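Shot Selection and Scoring in the Hadton Schools Basketball League
Mitiku Beyene, project report
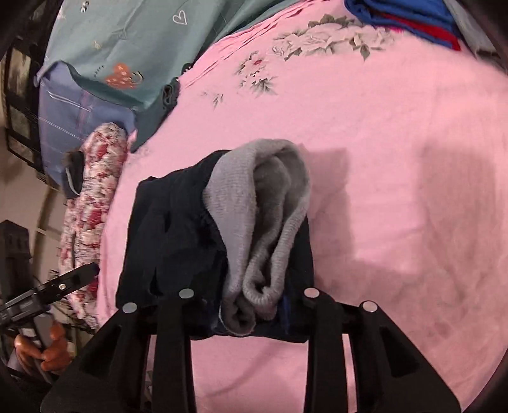
Figure 1. Folded dark garment with grey ribbed knit piece on top.

1. Data
Score sheets were taken from 15 Prorkitthorpe matches, giving 1,230 shot attempts. Overtime was left out.

2. Results
Prorkitthorpe took 700 of these shots from inside the key. Scoring rate fell in the final quarter of all but four matches.

3. Limits
Shot positions were marked by hand, and blocked shots were not recorded before October.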